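Accueil > Lettre d'information > Vie des ateliers > Journée portes ouvertes chez Bilis

Imprimer cet article | Envoyer par e-mail

Portes ouvertes chez Bilis : la manipulation à deux bras, de la simulation à la cellule

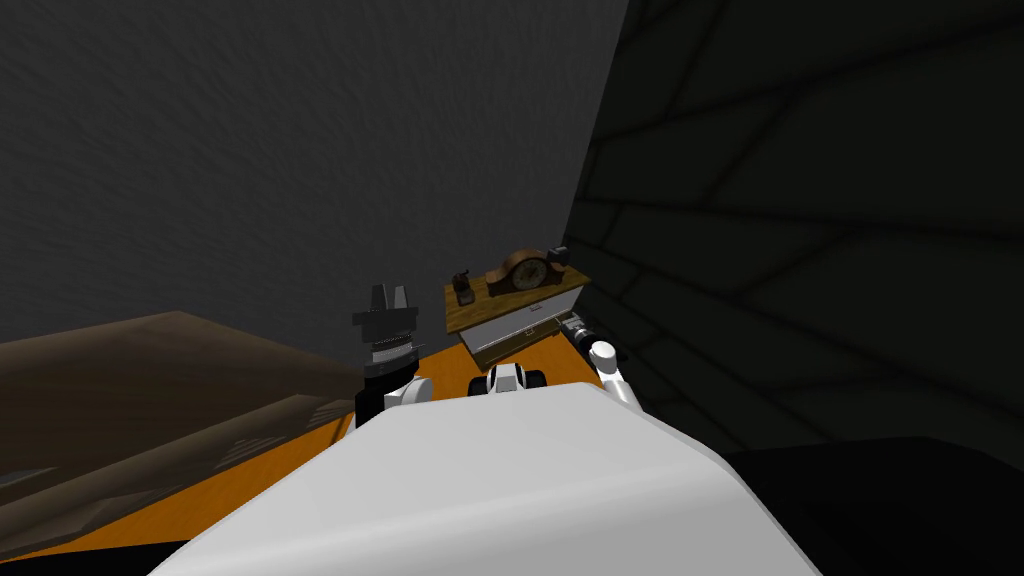

La société Bilis a ouvert son atelier au public professionnel le mercredi 15 avril. Les 34 inscrits ont été répartis en 2 groupes, l'un commençant par le poste de simulation, l'autre par la cellule physique, avec permutation après la pause. Le programme portait sur un seul sujet : la préparation de tâches domestiques pour un robot à deux bras équipé de pinces parallèles.

Le poste de simulation fonctionne avec Stukach, l'environnement développé en interne. Les scènes sont composées à partir d'un catalogue de meubles et d'objets courants : table, table de chevet, planche en bois, pendule. L'opérateur place les éléments, fixe la position de départ du robot, puis pilote les deux bras séparément. L'exercice présenté concernait l'approche d'un meuble bas à tiroir. La difficulté tient à l'orientation du poignet : une pince qui se présente de biais devant la façade dispose de peu de marge pour se refermer sur une petite poignée, et le bras resté en attente ne doit pas entrer dans le volume de travail de l'autre.

Chaque scène est déclinée en 100 variantes. Les paramètres modifiés sont la position des objets, la teinte des surfaces, l'éclairage et la texture des murs. Les matériaux peuvent donc paraître arbitraires ; le réalisme décoratif n'entre pas dans les critères de l'équipe. Le contact entre les doigts et l'objet est en revanche calculé à un pas de temps plus fin que le reste de la scène, ce qui ralentit sensiblement l'exécution sur les postes les plus anciens.

La cellule physique est installée chez Panasiuk, intégrateur voisin, dans le même bâtiment. Les visiteurs ont assisté à 11 essais consécutifs sur un tiroir monté sur un bâti instrumenté. Les efforts mesurés à la poignée étaient affichés sur un écran latéral, à côté des valeurs prévues par la simulation. L'écart principal apparaît au décollement du tiroir : le frottement statique réel est supérieur à celui du modèle, et la pince glisse si la consigne de serrage n'est pas relevée. Une correction est en service depuis février — elle ne traite pour l'instant que les glissières métalliques.

Plusieurs questions ont porté sur le format d'échange des trajectoires. Bilis exporte vers Dudex, le module de planification utilisé par Panasiuk, sans conversion intermédiaire. L'import de modèles CAO fournis par les clients reste manuel : les maillages doivent être simplifiés avant chargement, et les axes des tiroirs et des portes déclarés un par un. Un outil d'assistance est à l'étude, aucune date n'a été communiquée.

La question du temps de calibrage des caméras a été posée dans les deux groupes. La procédure actuelle impose l'arrêt complet de la cellule et doit être reprise après chaque changement de doigts. Le support de présentation et les relevés d'effort sont disponibles sur demande auprès du secrétariat de la lettre. Les adhérents souhaitant tester Stukach sur leurs propres meubles doivent joindre un plan coté et préciser le type de glissière.

Contact | Mentions légales | © Lettre d'information Vie des ateliers, tous droits réservés | Haut de page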